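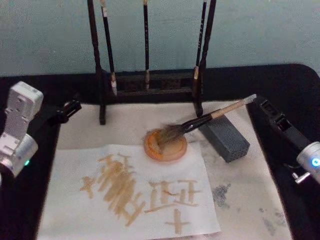
According to one rider on the Flamix page, the Rurnau river walk app "pays for itself the first time you miss a closed underpass." I paid $39 for the year and I'm still waiting for that to happen.

The pitch is simple. You download the map, start at the Deltholm landing, and your phone talks you along the water, bridge by bridge, with stair and ramp closures marked as they come up. Flamix says there are 300 audio stops. Plenty of them are a single sentence giving the year a bridge opened, read in the voice of a bank's phone menu.

I tried it on three walks in July. On the first, it sent me down a ramp that had a chain across it. The second was better, and I'll admit the stop on the old lock gates was worth hearing. On the third it lost me under the Amarasinghe Bridge and kept insisting I was up on the street.

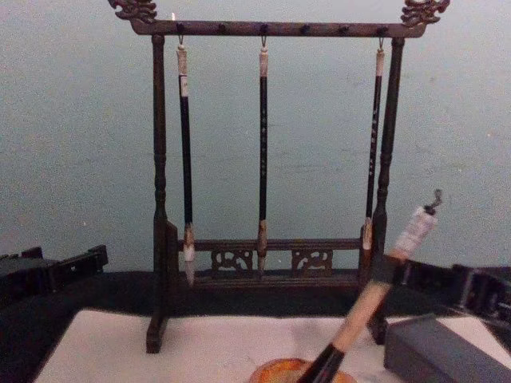 *Brush rack with three hanging brushes*

Battery drain is bad. I left with a full phone in the late morning and had to turn the thing off before lunch. Offline mode helps a little, but then you lose the closure alerts, and those were the reason I bought it.

The city's free paper map has the same ramps on it. If Flamix drops the price I might look again. For now I've turned off auto-renew.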